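Ticket: Spare finger sets and second gripper, table-service cell
Queue: Equipment planning
Site: Stenow
Priority: Normal
Status: Waiting on quote

Request
The table-service cell needs replacement fingers before the July budget closes. Current stock is one set. Please confirm whether to buy fingers only or a complete second gripper from Jinen.

Entry 1 – Requester
Bread handling trials wear the ribbed inner faces faster than the block trials did. Grip on rolls was inconsistent on Tuesday. Cleaning the fingers helped for half a shift. Force setting unchanged.

Entry 2 – Planning
Need the following before this goes to purchasing: finger part number, flange pattern, cable length from flange to gripper, and lead time. The last order through Mogensen was held because the flange pattern was missing from the form.

Entry 3 – Requester
Part number and flange pattern attached to the form. Jinen quotes 30 days for fingers and the same for a full gripper. Minimum order on fingers is 2 sets. Mogensen can supply from stock but only with the old mount, and the adapter adds height at the wrist. Grelness has the same adapter and had to reteach every low pick after fitting it.

Entry 4 – Planning
Adapter option dropped. Reteaching time is not in the budget line. Send a current view of the installed gripper at the bread station so Jinen can check the finger type and cable exit against the quote.

Entry 5 – Requester
Bread station, fingers open beside the basket. The cable plugs into the side of the flange and loops along the top of the gripper housing. Fingers are the gray ribbed type on white mounts. 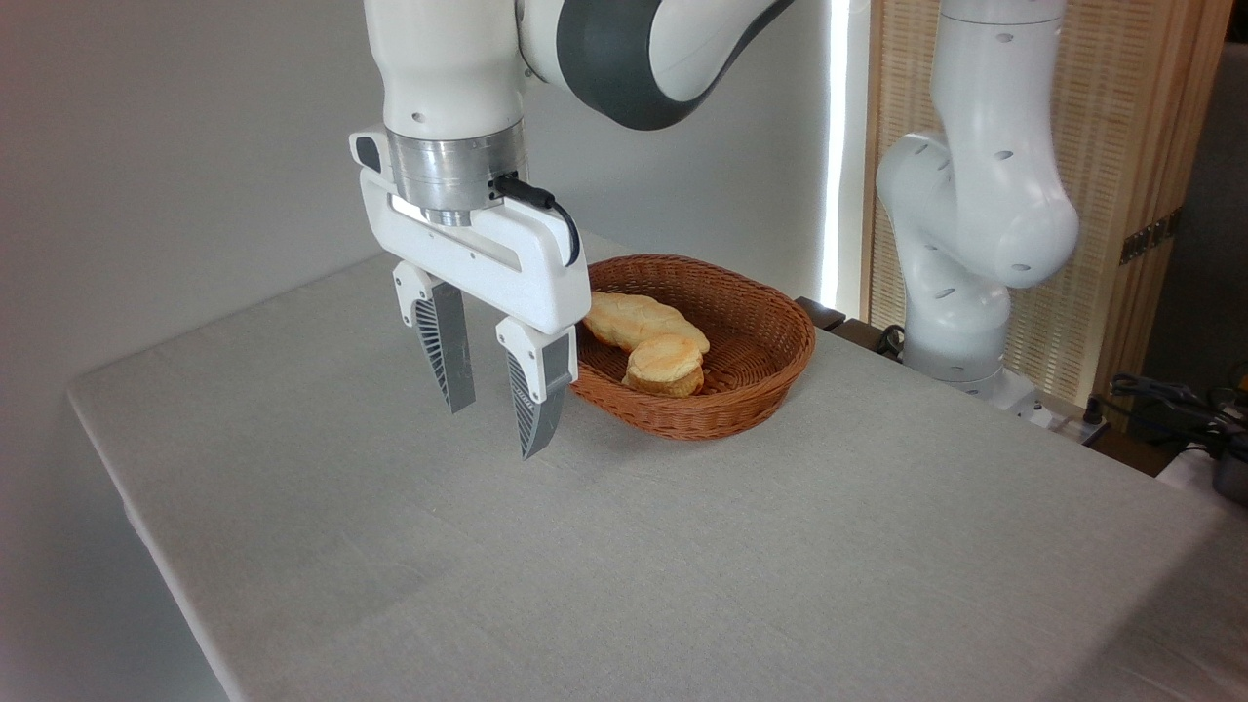
Entry 6 – Planning
Forwarded to Jinen. Proposed order:
Finger sets, ribbed: 2
Spare flange cable: 1
Food-safe wipes, box of 100: 1
Second gripper moved to next year's plan – it exceeds the limit for this line and would need separate approval.

Entry 7 – Requester
Agreed. Please ask Jinen to quote the cable as its own line. Last time it was bundled and could not be reordered.

Next action: Planning to enter the order when the revised quote arrives.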